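Destaneo – Guide de mise en service
Section 4 : régler le siège d'appui porté (modèle jambes)

Avant de commencer, une mise au point. La brochure commerciale promet « une journée debout sans fatigue ». Cette section ne le promet pas. Le siège d'appui reporte une partie du poids vers le sol quand l'opérateur plie les genoux, et c'est tout ce que nous avons pu constater à l'atelier de Mukville.

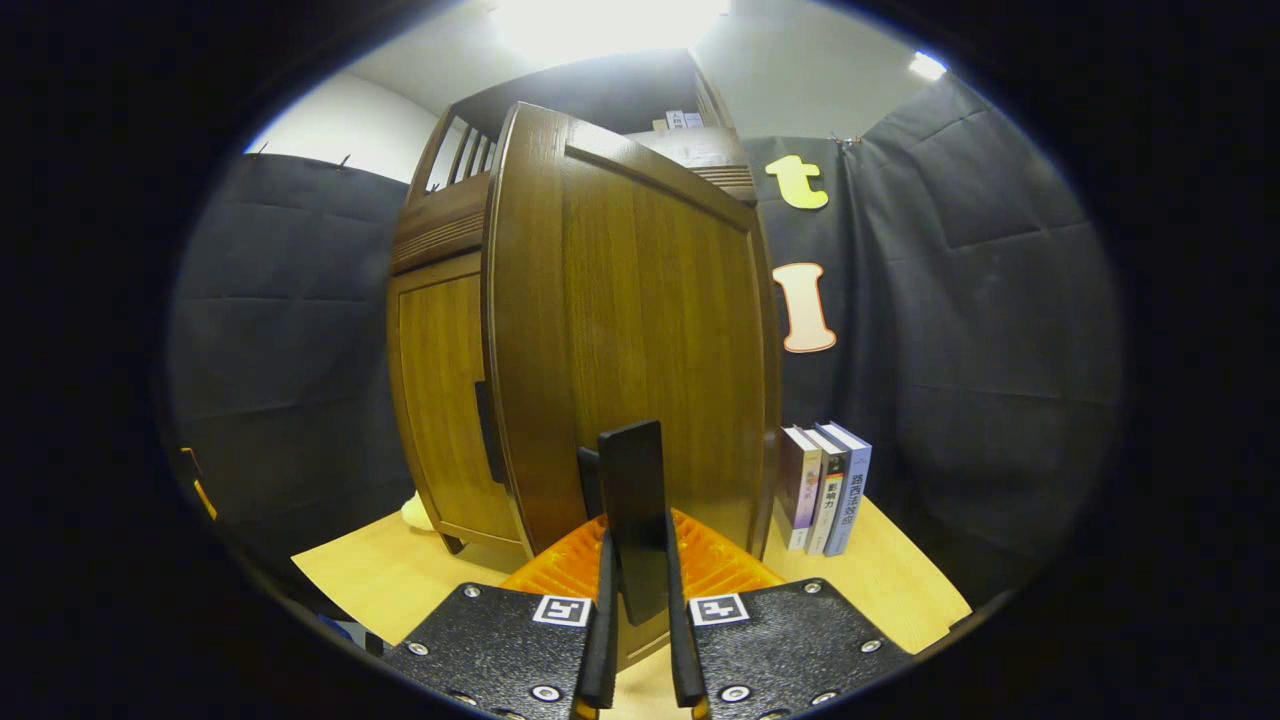 Le réglage demande deux personnes : celle qui porte l'équipement et celle qui serre. On trouve sur le site du fournisseur une vidéo où l'opérateur fait tout seul. Nous avons essayé, les sangles de cuisse finissent de travers.

4.1 Avant la première pose

1. Vérifiez que la taille inscrite sur l'étiquette de ceinture correspond à la fiche de l'opérateur. Le tableau des tailles Grendemow est optimiste ; entre deux tailles, prenez la plus grande.
2. Retirez tout objet des poches avant et arrière du pantalon.
3. Contrôlez les deux vérins. Toute trace d'huile sur la tige entraîne le retrait de l'appareil.
4. Relevez le numéro de série et reportez-le dans le registre du poste.

Note. Les chaussures de sécurité à tige haute gênent la fixation de talon. Le fabricant affirme que la fixation est « universelle ». Faites l'essai avec les chaussures que l'opérateur porte réellement.

4.2 Pose et serrage

1. Faites enfiler le harnais et fermez la ceinture sur les hanches, pas sur la taille.
2. Alignez l'articulation mécanique avec le genou. Un décalage de 2 cm suffit pour que la tige tire vers l'extérieur.
3. Serrez les sangles de cuisse, puis celles de mollet. On doit pouvoir passer la main à plat dessous.
4. Fixez les talons. Faites marcher l'opérateur sur une dizaine de pas.
5. Resserrez. Il faut toujours resserrer, quoi qu'en dise la notice d'origine.

ATTENTION : ne serrez jamais une sangle pendant que l'opérateur est en appui. Faites-le d'abord se redresser complètement.

4.3 Régler la hauteur d'appui

1. Placez le sélecteur sur la position haute.
2. Demandez à l'opérateur de fléchir lentement, une main sur un point fixe.
3. L'appui doit se bloquer à 62 cm du sol, mesurés sous la cuisse. C'est notre valeur de départ pour les postes de vissage bas. Elle ne convient pas à tout le monde.
4. Corrigez cran par cran et refaites l'essai après chaque cran.
5. Notez la position retenue sur la fiche individuelle.

Si l'opérateur dit que « ça va » dès le premier essai, refaites quand même l'étape 2. Samina Mirani, qui a suivi les premières poses, a repris presque tous les réglages déclarés bons d'emblée.

ATTENTION : l'appui ne fonctionne pas sur un sol en pente, sur caillebotis ni sur une plateforme en mouvement. Le risque de chute vers l'arrière est réel.

4.4 Période d'adaptation

Comptez 14 jours ouvrés avant de juger l'équipement, avec un port limité à une partie du poste au début. Le fournisseur parle d'une prise en main immédiate ; nous n'avons rien vu de tel. Pendant cette période :

- pas de port de charge avec l'appareil verrouillé ;
- pas d'escalier ni d'échelle ;
- arrêt du port en cas d'engourdissement, de rougeur persistante ou de douleur au genou.

Le port reste volontaire. Un refus n'a pas à être motivé et ne se discute pas au poste.

4.5 Ce que l'appareil ne corrige pas

Une caisse de vis posée trop loin, un établi mal réglé ou une cadence trop élevée restent ce qu'ils sont. Demandez d'abord une révision du poste. Ruaridh Rennie tient la liste des postes déjà revus, et plusieurs n'ont finalement reçu aucun équipement.

Quant au compteur de flexions de l'application Shearer, traitez-le avec prudence. Il a affiché 327 flexions sur un appareil que l'opérateur avait laissé accroché au vestiaire. N'utilisez pas ce chiffre pour évaluer une personne ou une équipe.

Les anomalies de blocage sont à signaler à Chunhua Dai le jour même, appareil étiqueté et mis de côté. Pour le nettoyage des sangles, voir la section 5.

Version du 22 septembre 2019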